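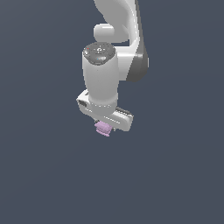
Rodero want 147 a month for their arm simulator, and I think small workshops should pay it, but only for a month or two.

I tried it for 10 days at Stallau, where we pack soap and candles in short runs. The kit gives you a virtual arm, a gripper and a set of small parts to practise on. You write the pick, run it 100 times overnight and read the results in the morning. For learning the software it is very good. Kerttu Lahtinen had never programmed anything and had her first pick running before lunch.

My complaint is with how it is sold. The brochure says you can "skip the test bench". You can't. Soap is slippery and never quite the same size twice, and the simulator's idea of grip is kinder than ours. Of the 4 picks we moved to the real arm, one worked without changes. The others needed slower moves and softer finger pads.

Segundo Agudelo thinks I am being harsh, as those changes took an afternoon and we broke nothing expensive. Fair enough. I would still like Rodero to sell it as training - with a price for a single month, and a plain note on which materials they have tested. I asked for that list in February and am still waiting.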